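Inicio | Listas | Archivo | Hilos | Ayuda
Buscar en el archivo Ir

[lista-suelos] Re: Barniz Hadix sobre tarima antigua
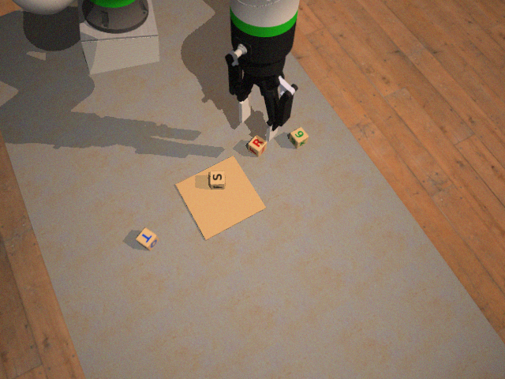
Contesto por partes. El 18 de febrero terminé el segundo piso y sigo con la misma idea: grano 100 antes de la primera mano y nada más fino hasta que seque.

> Tengo una tarima de pino con nudos y arañazos.
> ¿Lijo entera o solo las zonas de paso? El
> bote de Hadix no aclara nada y en Himham me
> dicen que use el tapaporos Darkari.

Entera. Si lijas solo el paso, el tono cambia y se nota al barnizar - sobre todo con luz lateral. El tapaporos Darkari lo usé una vez y me amarilleó las juntas, así que ahora doy el barniz directo, muy estirado.

Para las juntas abiertas mezclo el polvo de la propia lijadora con cola. En las de más de un dedo meto un listón.

Del presupuesto: a mí me salió por 3061 euros con el alquiler de la máquina. Calculaba 3000.

Un saludo a todos.

Mensajes recientes
- Rodapiés Żak: ¿clavo o cola?
- Crujidos junto a la puerta
- Re: Cera sobre barniz viejo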